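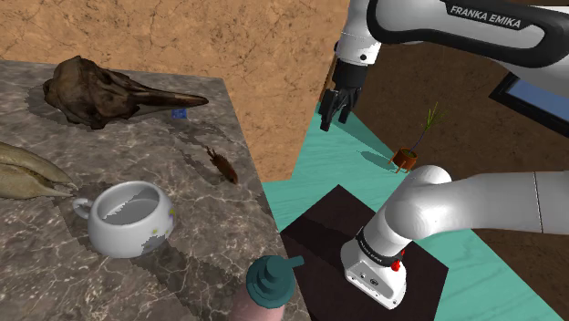
Lilian Ogola
Final-year student, Mechatronics, Murnura Technical College

Planning the equipment for a teaching cell with one robot arm
Project report, supervised by Sharon Minja

1. Background

Our department has wanted a robot arm for teaching for several years. The money was promised in March, but it came with a condition: the department had to hand in a full equipment plan before any order could be placed. The plan should include the table, the electrical work, the safety parts and the spare parts, and it should say which of them could wait for a later year. My project was to prepare this plan. Jabari Makokha worked on the simulation together with me and has written his own report on the software side, so I repeat only what is needed to understand my choices.

I had no experience of buying anything for a laboratory. My first list was made from catalogues and from the lists of other student projects. It had 47 lines, and when I showed it to our technician, Hamisi Nyaga, he crossed out many of them with a pencil. Some we already had in the store. Some did not fit each other, for example a camera bracket for a profile that we do not use. He also wrote some new lines at the bottom, mostly cables, fixings and a proper cover for the floor socket. I keep that sheet in the appendix because it taught me a lot.

2. What the cell should be able to do

Before the second list I asked the teachers of the three courses which will use the cell what they need. The answers were not the same. The control course wants to move the arm along known paths and to measure the error. The automation course wants picking and placing from a table. The vision course wants objects of different shape and colour, with shadows, and a background that can be changed.

Picking and placing decides most of the equipment, so I took it as the main task. The arm must reach the whole useful part of the table, it must come down on an object from above, and it must be possible for a student to stand at the side and see the fingers. A two-fingered parallel gripper is enough for all the exercises which were described to me. I asked also about a suction tool. Only one teacher wanted it, and it would need compressed air in a room which has none, so it was moved to the later year.

3. Why we planned in simulation first

The room for the cell is in the Ndung'u block and it was occupied by another class for the whole term. We could measure it in the evening, but we could not put up a table and try things. Therefore we made the layout in Plinodik, the simulator which the college already has a licence for. The model arm is a Franka Emika, standing on its own square platform with the table beside it. We used this arm because Jabari had a good model of it and knew how to control it. The purchase is still open, and the tender is written by reach, payload and interface, without the name of a maker.

In simulation a mistake in the layout costs an afternoon. We moved the table closer, turned it, raised it and lowered it, and every time we ran the same movements. Jabari prepared scenes with different walls, floors and table surfaces for the vision course, and different things to put on the table. The small blue cube was my usual test object for position, and the cup was more interesting for the gripper, because the handle on one side changes where the fingers can go. The spray bottle near the table edge was useful for another reason. It made me think about tall objects and what the wrist does when it passes over them, and after this I added more free height above the table to the plan.

I must be careful about what the simulation can tell us. It gave good answers about reach and free space. It gave weak answers about friction, and no answer at all about noise, about the weight on the floor or about how students behave in a narrow room. For these questions I asked people.

4. Changes to the plan

4.1 Platform and table

My first idea was to fix the arm on the table itself, since this saves one piece of furniture. Hamisi Nyaga was against it. A table that carries an arm must be stiff and heavy, and then it cannot be exchanged or moved when a course needs a different surface. We compared both layouts in Plinodik. With the arm on a separate platform we lost a little reach at the far corner of the table, and we won the freedom to change the table. I chose the separate platform.

The table surface is planned 73 cm above the floor. Our workshop can make the frame, and we will buy only the top and the levelling feet. For the top I ask for a plain, matt board. Jabari's scenes with a strong pattern on the surface are good practice for a vision program, but in the real cell a pattern can be put on with a printed sheet and taken off again.

4.2 Gripper fingers

The gripper should come with one set of standard fingers. I had three sets on my list and the supervisor asked me which exercise needs the second set. I had no answer. Now the plan has the standard set plus a small sum for material, so that students can design their own fingers and print them. Finger design was in fact requested by the automation course, so the money goes to something which will be used for teaching.

4.3 Safety parts

Here I made my biggest mistake. I had written only "emergency stop" and a price. Sharon Minja sent the page back and asked where it is, who can reach it and what it stops. I went to the room again with tape and marked the place of the platform, the table and the students. One stop button at the control desk cannot be reached by the student who stands at the far side of the table. The plan has now 2 stop buttons, a low barrier on the side of the walkway and a marked line on the floor. It also includes one day of training for the people who will supervise the cell. I had not thought of training as equipment, but it is paid from the same money and the arm should not be switched on before it is done.

4.4 Computer and network

The control computer was on my list as a very strong machine, because Jabari's simulation is slow on the old ones. But the computer in the cell must only control the arm and read the cameras. The heavy simulation can run in the computer room. I replaced it with an ordinary desktop with a second network card, and I moved the difference to spare parts.

5. Budget

I am asked not to print the offers in a student report, so I give only the structure. The arm with its controller and gripper takes 73 per cent of the whole sum. After it comes the electrical and safety work, then the cameras and the computer, then the platform and the table. Spare parts and consumables are last, but they have their own line which cannot be used for something else. This was a wish of the technician and I agree with him – a cell that stands still for a whole term because of one broken cable is not a good investment.

The offer from Hukent, a supplier of frames and laboratory furniture, was lower than I expected for the platform. When I read it again, transport and the fixing plate were not included. After I asked, they sent a corrected offer, and then it was near to the price of our own workshop. We will make the platform here and buy only the plate from them.

Mwangi Khaemba from the purchasing office explained to me how the order of things matters. An offer is valid for 90 days. If the electrical work is approved too late, the offer for the arm is already over and must be asked again, possibly with a new price. So I made the time plan backwards, starting from the last day of the arm offer.

Order of steps in the plan:

Approval of the room and the floor load
Offer for the electrical work
Offers for arm, controller and gripper
Approval of the whole sum
Order of the arm, and start of platform and table in the workshop
Electrical work and barrier
Delivery, installation and training

The floor load is first because it can stop everything. The answer from the building office is still missing while I write this. The platform was drawn with a larger foot than necessary, so that the load is spread better, but I do not know if it was needed.

6. Items moved to a later year

Suction tool and compressed air
Second camera on the wrist
Additional gripper fingers from the maker
A moving belt beside the table

The belt was the hardest to remove, because the automation course would like it very much. We left free space for it in the layout, on the side of the platform away from the table, and the electrical plan has one unused socket there.

7. What I would do differently

I would talk to the technician before opening any catalogue. I would also write beside each line which exercise uses it, from the first day. In my final list there is such a column, and it made the discussion with the teachers much shorter.

I would ask Jabari for the simulation earlier too. For the first weeks I made drawings on paper from above, and from above the height problems do not appear. I found that the wrist needs more space over tall objects only when I saw the arm moving over the table in the model.

The layout files and the final list are stored in the project folder of the department. The next group, which will start with the installation, should check all room measurements again before cutting the table frame. I measured the wall with the window only once, in the evening, and there was a cupboard in front of it.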